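March 2023, Friday

Natural dye tests, madder and weld on wool

Picked up from where Wendy left the mordant baths. The alum skeins had been sitting wet in the covered bucket since yesterday afternoon, so I squeezed them out and didn't rinse. Total dry weight on the tags was 500 g, all from the same Renari cone, wound into small skeins and tied loosely in four places. Two of the ties had slipped. Retied them with cotton because the polyester thread stays white and confuses the eye later.

Madder first. Ground root from the Fundine bag, soaked overnight, strained through the old curtain. Brought the pot up slowly and held it at 60 C for 90 minutes. It crept over once while I was on the phone with Mojtaba and I pulled it off the ring until it came down again. If the reds turn out brown, that is probably why. Skeins 1 to 4 look even so far. Skein 5 has a pale band near one of the ties – my fault, tied too tight.

Weld went in the second pot with a pinch of chalk. Tap water here gives a duller yellow than the rainwater Golshifteh used in December, and I'd like to repeat hers once the barrel has filled. Her notes say 40 minutes and then leave to cool in the pot. I did the same. The smell is still terrible and the window over the sink still sticks.
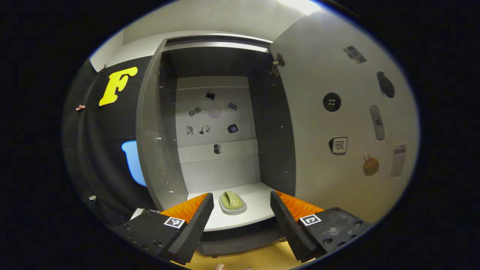 Gray cabinet, open, lower shelf.

Overdyed two of the yellow skeins in the indigo vat after lunch. The vat was slow. The surface had a coppery skin but the liquid underneath was more blue than yellow-green, so I fed it a little fructose and lime and let it sit for about an hour with the lid on. Second dip was better. One short dip gives a leaf green, two gives something closer to bottle green. Keyvan prefers the single dip for the Naseri blanket samples and I agree, the darker one goes flat next to the madder.

Lightfast strips are cut and taped to card, half of each covered with foil. They go in the south window on Monday. Please don't move them to water the plants.

To do:
Rinse madder skeins cold, then one wash with neutral soap
Check pH of the indigo vat before anyone dips again
Ask Amirhossein if the Ilotov scale can be recalibrated, it reads differently from the kitchen one
Write the mordant percentage on the tags this time. Wendy's batch says "alum" and nothing else
Order more chalk

Exhaust bath from the madder is saved in the lidded pot. Should be good for a coral or a peach on the leftover silk.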